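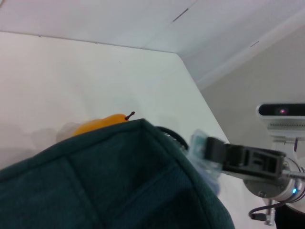 October 26, 2024

Quiet day in the shop, so I finally got to sit down with the sourdough crackers and do the shelf test the way Salamatu Quartey has been asking me to since the summer. I'm writing it all out now while it's fresh, and I'll apologize to whoever has to read my handwriting when this gets typed up.

Flour was the Ellstead whole rye for batch A and the plain white for batch B, same starter for both, fed last night before I went home. Batch A drank up more water than I planned for. I kept adding it by the spoonful and then of course lost track of the spoonfuls, so the water figure for A is a guess and should be treated like one. Final dough weights were 2,733 g for A and 2,406 g for B. Rested them both on the long bench under damp towels and went to have my lunch.

Rolling was the trouble again. The rye tears if you go at it too fast, and I do go at it too fast. Natsumi Kawaguchi showed me her way of rolling between two sheets of parchment and flipping the whole thing over every few passes, and I have to say it's lovely, you get a much more even sheet and hardly any of those thick corners that stay chewy. I want to do all of them like that from here on. It does use a lot of parchment — we should order more before December, when everybody wants crackers for their cheese plates.

Baked at the usual setting. Pulled one tray of B too early and put it back, which I know is cheating, so that tray is marked with a pencil X and isn't going in the test. The rest cooled on the racks with the door propped open. Good color on A, a bit pale on B toward the edges. Smell was wonderful, nutty and a touch sour.

Packed 3 tins of each. Tins are labeled on the bottom this time, as the lids got swapped in the last round and we never did sort out which was which. Salamatu wants one tin of each opened every week and snapped by the same person, and I've said I'll be the person.

Still to do: weigh the offcuts, ask Natsumi whether she docks hers before or after the salt, look up what we paid for seeds last time. The caraway is nearly gone. Starter fed and back in the fridge, left side, second shelf.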